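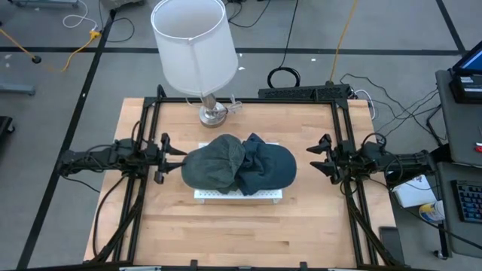
Loretta Okafor had folded caps at Gernstead for 8 years before they asked her to teach the arms. Management called it a promotion and gave her a lanyard. She was to say "good" or "again", and by lunch she'd said "again" 79 times. The two dark caps lay overlapping on their white platform, the right one crumpled, a gripper on either side like aunties at a buffet. Kane put his head in.

"How are the new starters?"

"Slow," she said. "Are they in the union?"

He said he'd have to ask.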